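Wellano drawer tubs, set of 2: fine for the caravan

Reviewed by Gemma Hulme, 2024-01-19

We tow a Lagman pop-top and the kitchen drawer has no dividers, so everything ends up in one heap by the second bend. I paid $14.97 for the Wellano tubs after the Fundo tray I wanted turned out to be 162 mm too wide for the drawer.

They're clear plastic, open on top, with rounded corners. No lids, and I haven't missed them.

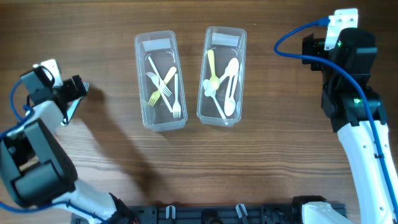

The two tubs side by side on the table.

Over a fortnight on the coast the tubs slid a little on gravel — a strip of non-slip mat fixed that. They rinse clean under the tap. I wouldn't put them near the stove. One picked up a fine scratch from the can opener, which now lives on a hook.

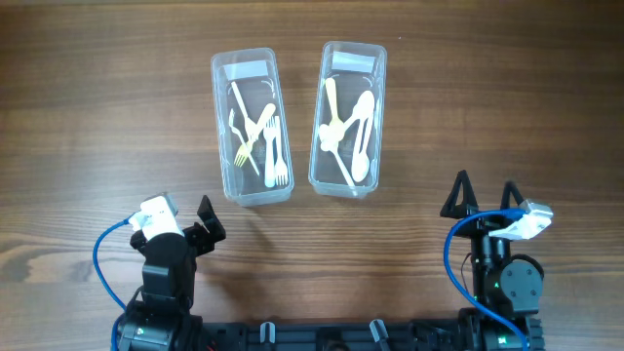 Plastic cutlery in the left tub, white tape across the top end.

Dean Hebden at our club uses the Tusanell ones, which are deeper and cost nearly double. If you carry tongs and a big ladle, get those. For forks and teaspoons the Wellano pair does the job, and I'd buy them again at the same price. Four stars.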